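Meeting of the kitchen equipment group
Subject: review of the Starkeo arm kit, offered by Dalsgaard
Present: Svend Bisgaard (chair), Gunhild Thoroddsen (minutes), Inger Hallgrímsson, Engelbert Strebel
By telephone: Þórarinn Stougaard

1. Opening
The chair opened at 16:00. The minutes from last time were approved, with one correction: the service visit is paid by Dalsgaard and not by us.

2. The kit on trial
Engelbert reported on the set-up. The kit has one arm, a gripper, the wrist camera and the software for teaching new tasks. He has used it for seven working days. The teaching part he finds easy, and the manual is clear until the chapter on cameras, where he had to write to the supplier.

Inger asked about the cables. She wishes to know if Dalsgaard can deliver a shorter set, and what it costs. In the wrist camera view there is a black braided cable in the lower right corner, and Engelbert will ask if a different routing is allowed under the warranty. The rest of that view was very blurred at close distance. The manual gives no shortest distance for focus, and this must be asked also. 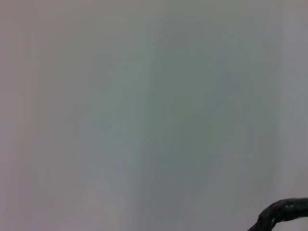 Plosham, March

3. The kettle task
The task we agreed on is to lift a kettle by its handle, move it and put it down again. Svend reminded the meeting that this is the task our customers ask for most, and that a kit which can only handle boxes is of little use to us.

The kettle is the black one with the high arched handle and the short spout. Engelbert explained that a dark, matte object on a pale table should be simple for the camera to find, but the handle is more difficult, as the gripper must come to it from a good angle. He would like to teach the approach from two sides. The meeting agreed. All trials are to be done with the kettle empty until the chair decides otherwise.

Gunhild asked if the blue light on the arm is explained anywhere. Engelbert has found a table of colors at the back of the manual, but it has only the names of the states and no advice on what the user should do. This goes on the list for Dalsgaard.

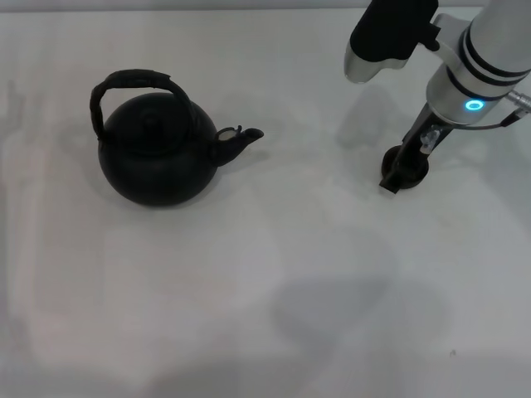

Þórarinn Stougaard was of another opinion about the task. He said by telephone that one kettle proves very little, and that he would not sign for a purchase before the kit has been tried with pots and jugs from the customers' own kitchens. He also thought that the teaching should be done by a person who has not read the manual.

Svend answered that the trial period is 24 days and there is time for both. Inger supported the second point and offered to do the teaching herself.

4. Price and service
The offer has two service levels. The lower one gives answer by e-mail only. The higher one includes a visit and a spare gripper. The meeting prefers the higher level but finds the text on spare parts not clear enough - it does not say who pays the transport.

Clarko has also sent an offer, without a trial. It was decided to keep it open and not to answer yet.

5. Actions
Engelbert: questions to Dalsgaard on cables, camera focus, the light colors and transport of spare parts.
Inger: teaching of the kettle task, first try on Thursday.
Þórarinn: list of pots and jugs to borrow.
Gunhild: short note to Clarko only if they call.

6. Any other business
Svend asked that the trial notes are written in the same document by everybody. The next meeting is held when the answers from Dalsgaard have come.

Minutes: Gunhild Thoroddsen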